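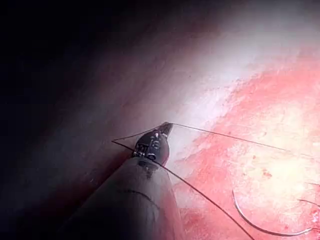 Start with what you'll use up and work backward to the machine, Milagros Carrasco told me before I had my coat off, and if you do it the other way around you'll be paying for it by November.

I had driven out to Pondico on a Wednesday to ask what I thought was a simple question: what does it cost a teaching hospital to set up a suturing lab with robotic arms? I had a number in mind, the big one on the first page of the quote, and I suppose I expected to spend the morning hearing how Prondach had found the money for it. We got to that, eventually, somewhere after the second pot of coffee. But most of what Carrasco wanted to talk about was thread, pads, needles, and a spreadsheet she has been tending for the better part of three years (she printed it out for me, bless her, and it ran right off the table).

The trouble with the big number, as she sees it, is that everybody looks at it. Meetings are held about it. It gets argued down and signed off and put into a capital budget, where it sits quite still. The small numbers live in a different budget, under a different manager, and they move. A wrist instrument for one of these arms has a set number of uses before it has to be replaced. A practice pad can take only so many cuts and stitches before there's no fresh ground left on it. Thread disappears at a rate that shocked even the people who were doing the sewing.

Prondach's first plan allowed for 500 practice sessions in the year. It seemed generous when they wrote it down. Then the residents discovered they could book the room at seven in the evening, word got around, and the year closed at 540 sessions, with the last of them run on whatever supplies could be scraped together. Forty sessions over doesn't sound like much! But the supplies had been bought to the penny, and the replacement instruments had a long wait on them. 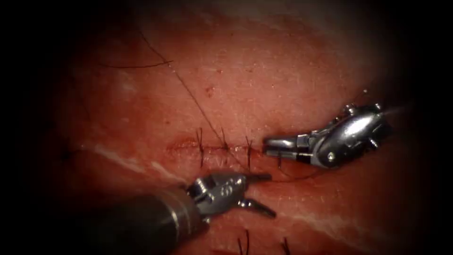
So the second year's plan was built the other way up. Cirilo Villaseñor took over the ordering, and he began by asking the teachers what a good session looked like, start to finish, and what was left in the bin afterward. A beginner, he learned, goes through far more thread than an experienced surgeon, mostly in knots that have to be cut out and tied again. Beginners are also harder on instruments. If your intake is mostly first-year residents, your supply line should be fatter than your neighbor's, even if the two of you own exactly the same arms.

He also stopped buying pads by the case from month to month. Skellance, the supplier they settled on, was charging $80 a session for the full kit, pad and thread and needles together, and would hold that price if Prondach committed to 2,000 kits over the life of the agreement. That made some people nervous, I gather, and I can see why. What if the arms were replaced halfway through with something that needed a different setup? Villaseñor asked for a clause letting them swap kits for newer ones, and he got it, though it took most of a summer and more phone calls than he cares to remember.

The service contract was another long conversation. The cheaper one covered repairs during office hours, which is a fine thing unless your room is busiest after supper. They took the dearer one, and made up part of the difference by dropping a second display that had been in the quote from the beginning and that no teacher had asked for.

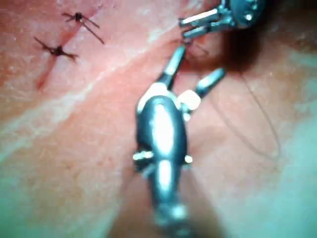 Two robotic instruments at work over a sutured incision.

I asked Carrasco what she would tell a smaller hospital, one with a single room and a nervous finance office. She thought about it for a good while. Borrow time on another lab's system first, she said, and send your own people, with your own supplies, and have them write down everything they throw away. Then ask the vendor for the price of replacement instruments in year three, in writing, along with the delivery time. She would keep a line open for training the staff who set up the room, too, as theirs are the hours that tend to get left off.

Her own next request goes in before the holidays. It asks for no new arms at all, just a bigger cabinet, a spare set of instruments, and pay for someone to open the room on Saturday mornings.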